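Selevden Bench Line
Set-up and Care Guide, Section 4: Worktop, Cabinets and Bench-Top Items

This section covers the dark worktop, the base cabinets under it, and the small items normally kept on top. Complete Section 3 (leveling and wall fixing) first. Allow the wall sealant to cure for 12 hours before putting any load on the worktop.

4.1 Preparing the worktop

1. Peel the shipping film from the worktop, starting at a front corner. Pull it back low and slow.
2. Wipe the surface with a soft cloth and warm water with a little dish soap.
3. Rinse with a second cloth and dry at once. Standing water leaves marks that show up more on black than on gray.
4. Look along the surface from one end, with your eyes close to bench height. Light dust and lint show as pale specks. Pick these up with a damp cloth.
5. Check the joint where the worktop meets the wall. It should be straight, with no gap wide enough to take a business card.
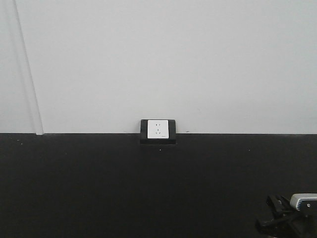
If the gap is wider than that at any point, go back to step 3.6 and loosen the wall brackets before trying to close it. Do not fill a wide gap with sealant. It will shrink and pull away within a few months.

CAUTION: Do not use scouring pads, bleach or acetone on the worktop. For ink and dye stains use Furum cleaner, part 446, and test it on the underside of the front edge first.

Note: Wall outlets must stay reachable after the bench is in place. Have an electrician move any outlet that ends up behind a fixed unit.

4.2 Drawers and cabinet doors

1. Slide each drawer in until both runners click.
2. Open and close every drawer three times. If one drags, take it out and check for packing foam on the runners.
3. Hang the doors, starting at the end farthest from any open bay.
4. Adjust the hinges until the seams between doors are even from top to bottom. The upper screw moves the door sideways and the lower screw moves it in or out.
5. Fit the handle rail last and tighten its screws from the center outward.

Note: An open bay has no door or drawer above it. Keep it clear if someone will sit there. It is not a storage space for gas bottles or solvents.

CAUTION: Load the lower cabinets before the drawers. A full top tier over empty cabinets can tip a unit that has not been fixed to the wall.

4.3 Placing items on the worktop

Decide where things go before the bench is in daily use. Moving them later usually means rerouting cords as well.

1. Put card holders and sign stands at the back, next to the wall, where sleeves won't catch them.
2. Keep glassware away from the front edge and away from the ends of the bench.
3. Stand plants on a saucer or tray. Trim leaves that hang over the work area, and don't water plants in place.
4. Leave the stretch of worktop over the open bay free for writing.
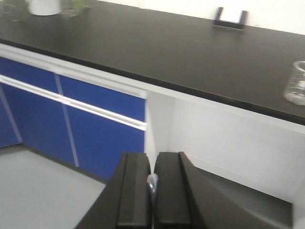 Wipe under everything once a week. Containers with a flat base trap moisture, and a ring left for a month may need the Furum cleaner described in 4.1.

4.4 Open-front bins and enclosures

The Pagano bin, order number 121, has an angled front so that contents can be seen and reached without lifting it down. Bins can be used singly or side by side.

1. Set the first bin with its back against the wall.
2. Push the next bin up to it until the sides touch.
3. Put short, heavy items at the front and tall items toward the back.
4. If a stirring stick is left standing in a beaker, lean it toward the back of the bin.

For glass-fronted enclosures:

1. Check that all feet sit flat on the worktop.
2. Coil spare cable loosely before hanging it inside. Tight coils damage the cable at the bends.
3. Route outside cords down the side of the enclosure, clear of any latch.
4. Take out plastic bags and other packing before the enclosure goes into use.

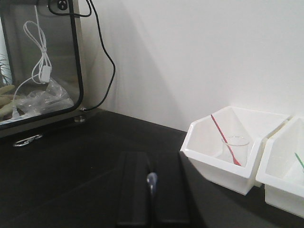

Clean glass panels with a dry microfiber cloth. If you use a spray, put it on the cloth and keep it away from sockets and connectors.

CAUTION: Do not lift an enclosure by its latch. Two people should move it, holding the base.

4.5 Replacement parts

Hinges, runners and rail screws are sold as kit 778 from the Pakville warehouse. Quote the number on the label inside the first drawer. For questions about this section, write to Dzifa Bawa, Selevden Product Support.

Section 4 revised 22/08/2021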